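Kitchen Sink FAQ – Brinside Shared Kitchens

We love a clean sink at Brinside! With 288 members sharing our kitchens, we get a lot of questions about mugs, sponges and who moved the good towel. The ones we hear most are answered on this page. If yours is missing, write it on the sheet by the door and we'll add it on Tuesday.

Can I leave my cup in the sink and come back for it?

For a few minutes, sure. If you're waiting on the kettle or taking a call, stand it in the right basin and keep it clear of the strainer, so the next person can still run the tap. Overnight is a no, please! Spoons count too – they love to hide in the other basin.
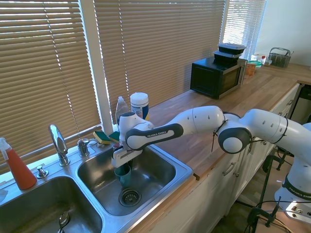 Teal cup in the right basin, strainer beside it.

Which sponge is for what?

The yellow and green ones are for dishes only. Use the soft side on glazed mugs and save the rough side for baked-on pans. When you're finished, squeeze the sponge hard and put it at the back of the sink. A sponge left lying in a puddle gets smelly so fast.

How do I get tea stains out of a ceramic mug?

Baking soda! It's our favorite trick. Put in a spoonful with a splash of warm water, rub it around with your fingers and leave it while you wipe down the counter. Rinse well. The members at our Horkgate kitchen swear by a pinch of salt instead, and that works nicely too.

Where does a clean mug go?

On the counter to the right of the sink, by the wipes. You can grab it from there on your way to the coffee, and it leaves both basins free for whoever is next. 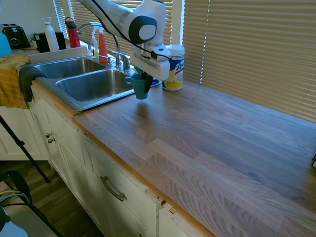
Can I use the disinfecting wipes on dishes?

No, keep those for the counter, the faucet lever and the rim of the sink. Follow the directions on the canister, and if a wipe touches a mug or a glass, just wash it again with soap and water. Close the lid when you're done – a dried-out canister is such a waste.

What about things by the window?

Bottles stay along the back of the sink, and drinking glasses can stand there for a little while too. The mug spot is a bit farther forward, so you can reach it without leaning over everything.
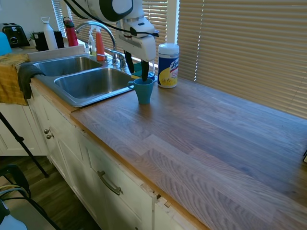
Please leave some elbow room there as well, especially at 8 in the morning when everyone wants coffee at once. Water bottles are welcome on the far counter near the toaster. Put your name on yours, and take it home on the weekend so it gets a proper scrub!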